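Plug-In Hybrid Pre-Trip Inspection - Clilum Wagon, Dredmont Motor Club
Checked by: Gualtiero Rinaldi
Reviewed by: Ingvar Overgaard
Season: October, before the Morelli Pass run

Charging equipment

Charge port door opens and latches - OK
Port pins free of dirt and corrosion - OK
Portable cable, full length - ATTENTION
Comment: Outer jacket is rubbed near the plug end. No copper or inner insulation showing. Do not use until the dealer has looked at it. Use the wall unit for now.
Wall unit starts and stops a charge on command - OK
Battery charge at start of inspection, 77 percent - noted
Charge limit set to 100 percent for the night before departure - OK
Comment: Put it back to the usual limit after the trip.

Tires and wheels

Tread depth, all four - OK
Comment: Rears are wearing a little faster on the inside edge. Ask for an alignment check at the next service.
Pressures set cold to door placard - OK
Lug nuts torqued in a star pattern - OK
Sealant kit in date - FAIL
Comment: Bottle has expired. Clurkik has the replacement at the parts counter. There is no spare on this model, so the car does not go until this is fixed.

Brakes and fluids

Pad thickness, front and rear - OK
Rotor surface - OK, light rust
Comment: Normal on a car that slows mostly on regeneration. Make several firm stops from moderate speed on an empty road, then look again.
Brake fluid level - OK
Coolant, engine loop and battery loop - OK
Engine oil - OK, changed 10 months ago
Comment: The engine doesn't run much on short trips, so go by the date as well as the miles. Due before winter. 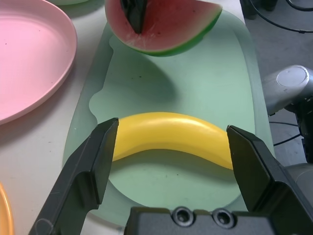
Loose items in the cabin are the part of this list that gets skipped most often. Check under both front seats, in the door pockets and along the seat rails, and move the driver's seat through its full travel while you look. Anything that can roll may end up behind the brake pedal. Children's things are the usual finds, and a smooth, glossy toy banana like the yellow one on the green cutting board is a good example of what to look for on the floor. Put toys in a closed bin in the cargo area before the car moves.

Cabin

Driver's floor mat clipped at both anchors - ATTENTION
Comment: Left clip is missing and the mat slides forward. Replace the clip. Do not put a second mat on top.
Pedals free through full travel - OK
Seat belts, all positions, pull and lock - OK
Child seat anchors clear and tight - OK
Wipers and washers - OK
Horn - OK

Cargo area

Tie-down hooks secure - OK
Warning triangle and vest - OK
Cooling vent for the battery not blocked - ATTENTION
Comment: A blanket was lying across the vent when I opened the hatch. I moved it. Keep bags clear of the grille, even on a full load.

Road test

Moves off in electric mode - OK
Engine starts under hard throttle - OK
Change from electric to engine - OK, slight shudder
Comment: I felt it twice on the hill and not on the flat. No warning lights and no stored codes. Ingvar drove it afterward and thinks it is within normal range - leave it open and check again on the next inspection.
Steering straight with hands light on the wheel - OK
12-volt battery holds after sitting 24 hours - OK

Result: not cleared. Sealant bottle and mat clip to be replaced before departure, then recheck those two lines and sign below. Portable cable stays out of the car.

Recheck signature: ____________________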